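Banda de marcha Helberg: preguntas frecuentes

¿Quién puede entrar en la banda?
Cualquier alumno matriculado, toque o no un instrumento. La sección de percusión hace una prueba breve en octubre. Para los metales basta con hablar con la directora, Vaida Priedītis.

¿Hace falta instrumento propio?
No. La escuela presta sousáfonos, bombos y trombones durante el curso. Las boquillas y las baquetas las compra cada uno.

¿Cuántos músicos desfilan?
En el desfile de Ivitz salimos 144, con 29 en la línea de tambores. Las banderas se cuentan aparte.

¿Quién decide a qué desfiles se va?
La directora propone el calendario y el consejo escolar lo aprueba. Si la invitación viene de un acto político, se pide además la opinión de las familias. Ningún alumno está obligado a asistir y la ausencia no afecta a la nota.

¿Cuánto cuesta el viaje?
El autocar a Ivitz sale por 2000 euros y se paga con los conciertos de primavera. Las familias abonan solo la comida.

¿Dónde se guarda el uniforme?
En el armario del local de ensayo, en su funda y con el nombre puesto. El sombrero va en caja aparte.

¿Hay que recoger después del ensayo?
Sí. Cada sección deja su zona barrida y las sillas apiladas.

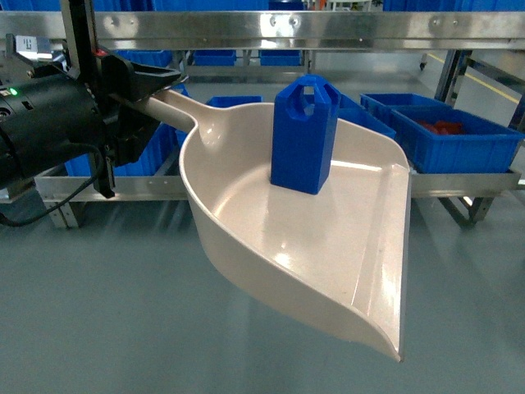
El recogedor, de color claro. 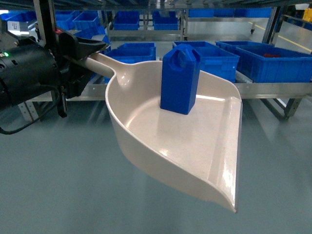 ¿Se puede faltar a un ensayo?
Se admiten 2 faltas por trimestre. A partir de ahí hay que hablar con la directora antes del siguiente desfile.

Entradas recientes
Fustodance abre el concierto de primavera
Horario de ensayos por secciones
Partituras para metales

Banda Helberg | Contacto | Volver arriba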